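Réédition illustrée « augmentée » du manuel de typographie de Kurnley : ça vaut le coup quand on a déjà l'ancienne ?

Question posée par Eilif Björklund, rubrique Livres et édition
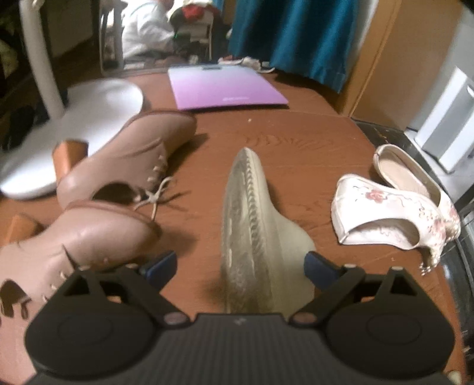 J'ai l'édition de poche du petit guide de typographie de Sandberg depuis mes études, celle à couverture grise, avec les marges pleines de crayon. Kurnley vient d'en sortir une version reliée, illustrée, « revue et augmentée », avec une préface inédite. La libraire m'assure que c'est un autre livre. Je veux bien, mais j'ai déjà entendu ça pour deux rééditions de dictionnaires et à chaque fois j'ai payé une jaquette.

Ce que je voudrais savoir, de la part de gens qui l'ont eue en main :
- est-ce que le texte a bougé, et si oui où ?
- est-ce que les exemples sont toujours aussi datés (les télégrammes, les cartes de visite, etc.) ?
- est-ce que l'index est enfin utilisable ?

Merci de ne pas me recopier la quatrième de couverture, je l'ai lue. « Le compagnon indispensable de tous les amoureux de la page » ne m'apprend rien sur l'espace avant le point-virgule.

3 réponses

Réponse de Idun Boström (retenue par l'auteur de la question)

J'ai les deux sur mon bureau, je corrige des épreuves pour un petit éditeur scolaire et je m'en sers à peu près tous les jours. J'ai donc fait la comparaison, un peu par mauvaise humeur.

Le texte : quasiment identique. Sur 12 chapitres, j'en vois deux qui ont été réellement touchés. Celui sur les guillemets a gagné deux pages sur les citations imbriquées, plutôt bien faites, avec les cas où l'incise tombe au milieu d'une réplique. Celui sur les abréviations a été raccourci et je ne suis pas sûre qu'on y gagne, le passage sur les titres de civilité au pluriel a disparu. Ailleurs, quelques virgules déplacées et des fautes corrigées. Il en reste au moins une, dans le chapitre des capitales accentuées, ce qui est fâcheux pour un livre pareil.

« Augmentée », donc, il faut le dire vite. L'ouvrage fait 166 pages, mais le corps est plus gros, les marges sont larges et chaque chapitre s'ouvre sur un dessin en pleine page. Enlevez tout cela et vous retombez sur votre poche.

Les exemples : les télégrammes sont toujours là. On a ajouté un encadré sur le courrier électronique qui doit dater d'un autre projet, parce qu'il contredit le chapitre des formules de politesse. Je soupçonne que personne n'a relu l'ensemble d'une traite.

L'index : meilleur, je le reconnais. Il renvoie enfin aux bonnes pages et « espace insécable » y a sa propre entrée. Dans l'ancienne il fallait chercher à « blanc ».

Les dessins sont drôles deux ou trois fois. Celui de l'apostrophe en équilibre sur un fil m'a fait sourire, les autres illustrent la règle sans l'expliquer.

Si votre poche tient encore, gardez-la. Si elle perd ses cahiers, la nouvelle est cousue et s'ouvre bien à plat - c'est à mon avis son principal mérite.

Commentaire de Eilif Björklund : Merci, c'est exactement ce que je cherchais. Et la préface ?

Commentaire de Idun Boström : Cinq pages. L'auteur de la préface raconte comment il a découvert le livre dans un train. Il parle surtout du train.

Réponse de Wafula Nzioka

Perso je l'ai offert à ma sœur en novembre et elle en est ravie, très bel objet. Pas comparé avec l'ancien.

Commentaire de Gøran Ekström : Elle l'a lu ?

Commentaire de Wafula Nzioka : Les dessins oui

Réponse de Gøran Ekström

Je vais être plus sévère qu'Idun. Ces manuels se réimpriment tous les dix ans parce qu'ils se vendent en cadeau, et l'éditeur n'a aucun intérêt à toucher au fond. Une vraie révision demande un correcteur payé pendant des mois, un dessinateur rend ses planches beaucoup plus vite et ça se voit sur la table du libraire. Asik avait fait la même chose avec son traité d'orthographe : bandeau rouge, papier épais, mêmes erreurs sur l'accord du participe.

Regardez aussi la page de copyright avant d'acheter. Si elle indique une « nouvelle présentation », le texte n'a en général pas été repris. Pour celui-ci je n'ai pas vérifié, je l'ai feuilleté debout en librairie et reposé.

Pour les espaces et la ponctuation haute, qui ont l'air de vous occuper, je préfère le fascicule de Stostero. C'est laid, agrafé, sans un seul dessin, mais chaque règle est suivie des cas où elle ne marche pas. On le trouve d'occasion.

Commentaire de Alvar Blomqvist : Le Stostero est très bien mais il ne traite pas du tout les bibliographies, à savoir avant de se débarrasser du Sandberg.

Commentaire de Gøran Ekström : Exact. Je n'ai pas dit de s'en débarrasser, j'ai dit de ne pas le racheter.

Commentaire de Eilif Björklund : Je garde donc le gris, avec un peu de colle sur le dos. J'irai quand même photocopier les deux pages sur les guillemets à la bibliothèque, s'ils l'ont.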